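The Condiment Shelf, and Other Small Battles

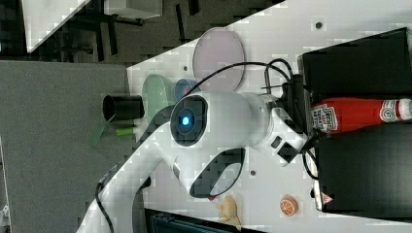
I've been on a clear-the-table kick since September, and I have opinions now! My rule for the big white table is that dishes stay with dishes — the round pink plate, the little blue bowl, whatever else got used at lunch — and they all go to the sink in one trip. Sauces are a separate trip. The red ketchup bottle with the white cap is always my last thing to go back, mostly from laziness (I do love it on eggs).

Glenys Gape wrote in after the last issue to say she keeps her bottles on a tray and carries the whole lot to the fridge at once. I tried it for 4 days and I'm sold, though my tray is really an old baking sheet with a dent in it. Villads Norðdahl says he just wipes around everything. Villads, we need to talk.

If you've got a good way of getting plates and bowls off the table before they multiply — send it to me for the next one. I'm also still looking for a dish brush that lasts longer than a month.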